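Parnelow Community Help > Clubs and Classrooms > Robotics

Simulated arm keeps dropping things next to the bowl instead of in it

Njoroge Koech
Posted in August, 4 replies hidden by filter

Hi all! I help out with the after-school robotics club at Drillbridge and we're doing the kitchen task this term, all in simulation. The kids are loving it. The job is simple on paper: pick up a small item from the counter, carry it over, let go inside the bowl. We ran 200 attempts with randomized start positions and the arm grabs the item almost every time, but on a lot of runs it lets go too early and the thing lands on the counter beside the bowl, or it clips the rim and tips over.

We're using the Shirima controller with the default settings, and the target is the bowl's position straight from the scene file. Do we need to train for longer, or is something wrong with how we set up the target? We meet for two hours at a time so long training runs are hard for us. Any ideas welcome, the kids have a demo for their families coming up!

tolu_bench
had this too. we just made the bowl bigger lol. worked fine for the demo

Eken
Check your units. If somebody typed centimeters where the scene wants meters you get all kinds of odd stuff. Also update Shirima if you're on an old version, mine was missing the release delay setting completely.

Obadia Odera
Fun project! I ran nearly the same task with my class last year and I don't think more training is your first move. Look at where the hand is at the moment it opens. We saved a still from every run at that point (2 lines in the logging script, a student wrote it in one sitting) and went through 30 of them on the classroom screen. 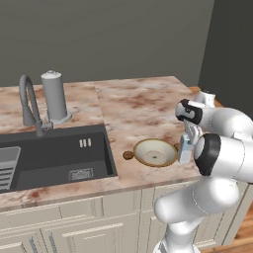
Release position is what I'd have your club look at first, and the kids can do it by eye before anybody touches the code. Your target is probably the bowl's center, but the arm calls itself "arrived" once it gets inside a tolerance, and if that tolerance is as wide as the bowl it can stop over the edge and still pass. With the blue packet down by the right rim like that, opening the fingers is asking for a miss, and there's that little brown tab sticking out on the same side for it to catch on. So tighten the sideways tolerance a lot, then add a waypoint straight above the middle of the bowl, high enough that the bottom of the item clears the rim, and only lower from there. Measure from the bottom of the item, too! We measured from the fingertips for weeks and kept knocking into the bowl with our taller boxes.

Try it on a small batch with the same random seeds as before so you can compare run by run. My students made a chart of the landing spots and argued over it all through lunch, it was great. If it still lets go early after that, post your release condition and I'll take a look this evening.

Njoroge Koech
Oh wow, our tolerance is set wider than the bowl. Trying this with the club at 4, thank you!!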